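Section 4. Setting Up the Toy Shelf at a Tranddale Lending Library

Before you begin

You have a room, a key to the room, and a quantity of toys that arrived in garbage bags. This section covers getting those toys sorted, labeled and out the door with borrowers. It assumes you have finished Section 3 (Shelving) and that the shelving is fastened to the wall. If it is leaning on the wall, go back to Section 3.

You will need:

The Clirkine label printer and one spare roll
The toy ledger, paper or spreadsheet, your branch's choice
Zip bags in two sizes
Dish soap, a bucket, old towels
A permanent marker that works (test it now)

4.1 Sorting what came in

1. Tip out one bag at a time. Opening all the bags at once feels efficient for the first four minutes.

2. Make three piles: keep, wash, and no. The "no" pile takes anything cracked, anything with a loose battery door, anything with a magnet you can pull out with your fingers, and all stuffed animals. We know about the stuffed animals. People will plead for them. They still can't be washed between loans on a branch schedule, and they go to the thrift store on the corner.

3. Check every battery toy with its batteries in. If it plays a song you can't turn off, it is working as designed. Use your judgment.

4. Put puzzles aside unopened. They have their own section (4.3) and, at most branches, their own person.

Caution: Small parts. Anything that fits inside a toilet paper tube goes in the ages-three-and-up area, no matter what the box says. Keep a tube in the sorting drawer. Someone will throw it away every October; replace it.

4.2 Washing

1. Fill the bucket with warm water and a squirt of dish soap. One squirt. The Skirkier branch once used half a bottle on a toy farm and was still rinsing cows at closing time.

2. Wash hard plastic in the bucket. Wipe wooden toys with a damp cloth, then a dry one. Do not soak wood. It swells, the paint lifts, and the train no longer fits the track.

3. Dry everything on towels overnight before bagging. A damp toy sealed in a zip bag develops a personality.

4. Initial the wash sheet. Full initials, please. There are now several people called "M."

4.3 Puzzles

1. Build it. There is no other reliable way to find out if a puzzle is complete. Weighing the box was tried, at length, by Xolani Mtshali, whose notes are in the back of the binder if you want them.

2. If it is complete, write the puzzle's ledger number on the back of every piece. For anything over 100 pieces, a colored dot will do.

3. If one piece is missing, label the box "One missing" and lend it anyway. Borrowers are surprisingly calm about this as long as they are warned.

4. If more than one is missing, the pieces go in the craft tub.

Note: The 800-piece harbor puzzle is complete. It has been checked. Please stop checking it on the front desk.

4.4 Blocks and other loose sets

Loose sets cause more ledger trouble than everything else on the shelf put together, mostly at return time. The method below was worked out by Thandeka Jacobs at the Pringle branch and has survived contact with the public.

1. Sort by material first, then by shape, then by color. Wood and plastic never share a set, even when they look as if they would get along.

2. Decide what a set is. It is whatever you can hand over in one container with one number on it. Matching the original box is not required and usually not possible.

3. Use a container with sides low enough for a child to reach over. Deep tubs get emptied onto the floor by way of finding out what is in them.

4. Run your thumb along each edge of a wooden block. Sand off splinters with fine paper. Faded or rubbed paint is fine. Flaking paint is a "no." 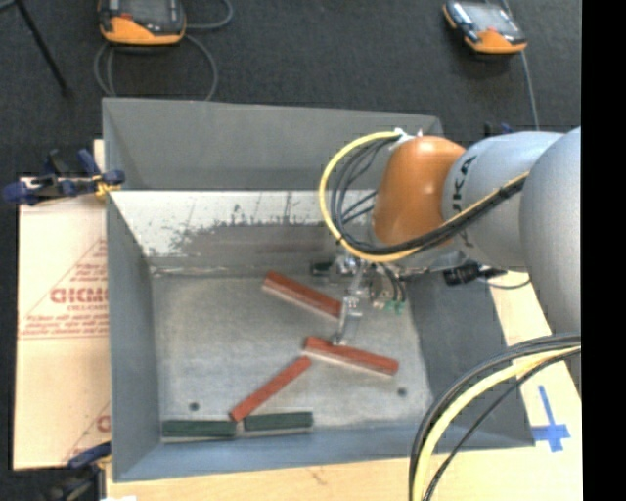 Fig. 4-2. Red-orange and dark green wooden blocks in a gray sheet-metal bin with sloped walls.

5. Print the set number and stick it on the outside of the container, on the short side, where it will face out on the shelf. Labels on lids are useless, as lids travel.

6. Enter the set in the ledger by number, contents and condition. "Blocks, some" is not an entry.

Caution: Check metal containers for sharp rims and corners before they go out on loan. If you wouldn't slide your own hand along it, cover the rim with edge trim or keep the container for storage behind the desk.

4.5 Labels and the printer

1. Load the roll with the shiny side facing you. If the printer feeds blank labels, the roll is in backward. If it feeds nothing, the printer is off.

2. Set the text size to 16. Size 17 runs onto a second label and prints the last digit there, alone, which is how one branch ended up with several toys numbered 4.

3. Press the label down hard and leave it for an hour. Toddlers can detect a lifting corner from across the room.

Note: The Clirkine has a Fancy Borders menu. You may use it once to get it out of your system.

4.6 Lending and returns

1. Each household may borrow 2 items at a time. A set counts as one item. A train set with its own table also counts as one item, and the borrower is welcome to carry it.

2. Look through the contents with the borrower at checkout. Open the bag. Do this even when there is a line.

3. At return, do the same in reverse. Write down anything missing, say "let us know if it turns up," and mean it. Parts do turn up, often inside a shoe. There is no fine.

4. Put returned toys in the wash pile, never straight back on the shelf, however clean they look and however nice the family is.

5. Parts returned without a toy go in the jar marked Parts. Go through the jar when the desk is quiet.

If something goes wrong

Ledger and shelf don't match: believe the shelf, fix the ledger, move on.
Toy returned that was never ours: hold it for a month, then give it a number.
Printer jammed: ask Natalie Mellor before using the butter knife.
Recall notices: Yolandi Molefe keeps the list. Pull the toy first and look it up second.

Section last revised 2021-05-17. Continue to Section 5, Opening Day.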